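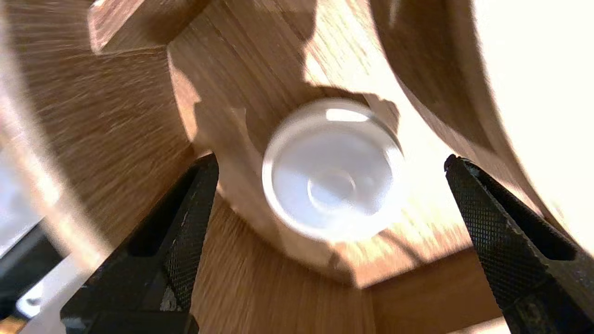 Wrist view on the approach, fingers open, with the white round target between and beyond the tips.

How to Add Shadow Swapping to a Wrist-Camera Grasp Policy

If your grasp policy works great in the morning and falls apart by mid-afternoon, this tutorial is for you! I'm going to walk through shadow swapping, a small training trick that Rakiya Idahosa and I worked out on the Varurton project. It needs no new hardware and no change to your network, and it cleared up a failure we had been chasing since October.

I assume you already have a policy that takes wrist images and outputs gripper motion, plus a set of recorded demonstrations. Ours is a plain behavior cloning setup, but the trick lives in the data loader, so it should carry over to most things that learn from images.

The problem

Take another look at the caption image. The upright panel behind the target is part bright sun and part soft shadow, there's a wedge of light on the floor of the wood, and the top right corner has gone nearly white. The target itself is white with a pale gray dimple in the middle. To us that's a round thing on wood. To a small network, a sunlit patch and a white rim can look awfully similar, and the shadow line makes a nice strong edge that has nothing to do with the grasp.

Our first policy had learned that edge. When we ran it under a lamp with the blinds shut, it drifted sideways on the last part of the approach.

What you need

Your recorded demonstrations. We used 144.
A set of shadow masks (step 1).
A data loader you're willing to open up and edit.

Step 1. Collect the masks

Point a fixed camera at a blank sheet of paper near a window and record while the light moves. Wave a hand, tilt the blinds, stand in the way. Each still becomes a grayscale mask. We kept 2000 of them, which is more than you need, but making them is fun and it only takes an afternoon.

Blur every mask a little before saving. Crisp shadow edges looked wrong next to the soft ones in our wrist footage, and the policy got worse when we left them in.

Step 2. Flatten the lighting you have

Before you add a new shadow, tone down the old one. We split each image into brightness and color, run a wide blur over the brightness channel, and divide by the result. It's crude! You'll see halos along the gripper fingers. Leave them alone. Solomiia Hnatiuk tried a much fancier method for this step and the final policy came out the same.

One warning: pixels that are already blown out can't be brought back. Clamp them and move on.

Step 3. Swap in a new shadow

Pick a mask at random, rotate it, scale it, and multiply it into the flattened brightness. Then put the color back.

The part that matters most is holding the same mask for a whole chunk of consecutive images. We use chunks of 16. If you draw a fresh mask for every image, the light flickers like a bad bulb, and a policy that sees a history of images will learn to ignore motion it should be paying attention to. We lost a week to that one.

Step 4. Leave the fingers in

I was tempted to mask out the gripper so the shadows only landed on the workspace. Don't bother. Real shadows fall on the fingers too, and ours are black with a fine diamond grip pattern that barely changes under the multiply anyway.

Step 5. Train and check

Train with the same settings as before, mixing swapped and untouched images evenly. Repeat with 3 random seeds, and test each one with the blinds open, the blinds shut, and a single lamp off to one side.

In our tests, the sideways drift under the lamp went away with all three seeds. Daylight runs stayed as good as they were. I grinned for the rest of the day.

If it doesn't work

The policy slows down near the target: your masks are probably too dark. Raise the floor of the mask values and retrain.

It reaches for bright patches: check that step 2 is running. Uchenna Lawal found ours switched off by a stale config file, and the results made a lot more sense after that.

It overshoots on fast approaches: look at motion blur before you blame the light. Anything curved and close to the lens smears badly at speed, and shadow swapping won't help you there. Tove Hafstein is working on a blur version of the same idea, and I'll add a link to this page when her code is ready.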